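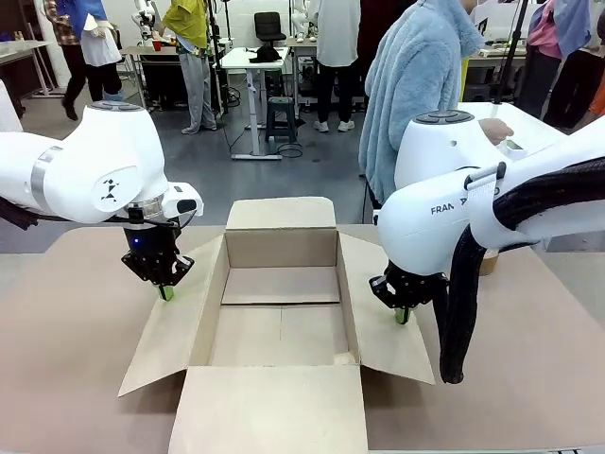 Gripper force drops out on the left arm of the two-arm cell during long runs. The right arm runs the same job with the same green fingertip pads and doesn't do it. Both arms are set up over the open carton with the flaps folded out, and the left gripper's blue side light stays on right through a dropout, so the light can't be used to tell when the fault starts. We are part way through comparing the Dinu and Vellier gripper controllers and need this sorted before the numbers mean anything.

Status: open
Priority: normal
Component: gripper controller, left
Controllers on test: Dinu (left), Vellier (right)
Logging: Dotport

What happens
The gripper closes on a flap, reports force for a while, then reports zero with the fingers still closed. The controller treats that as a missed grasp and opens. Position readings stay good the whole time. No error code on the Dinu side.

Steps to reproduce
Load the flap-folding job, set the close force to the default, start both arms and leave them. First dropout came at cycle 2,087. A restart clears it. On the second run it came back a bit past 2,000.

Tried so far
Swapped the fingertip pads left to right. No change.

Reseated the cable at the left gripper and at the cabinet. No change. Moved the lower cable by hand while the arm was held still and the force reading didn't flicker – doesn't rule out a break that only opens under motion.

Dropped the polling rate on the Dinu from the default to the next step down. Ran 72 minutes clean, then the same fault.

Put the Vellier on the left arm and the Dinu on the right. The fault moved to the right arm. That points at the controller or its settings, and the left cable is probably fine.

Update, 3:40 pm
Cullisia support asked for the Dotport log with timestamps on. Sent. They want to know whether the force channel is being read by 2 clients at once. It is – the logger and the job both open it. The Vellier has the same arrangement and copes.

Update, next morning
Ran overnight with the logger reading from the job's own output and only one client on the force channel. No dropouts. Going to repeat it with the controllers back in their original positions before changing the priority.

Still to do
Repeat run, original positions.
Ask Cullisia if the client limit can be raised in firmware.
Re-label the controller leads.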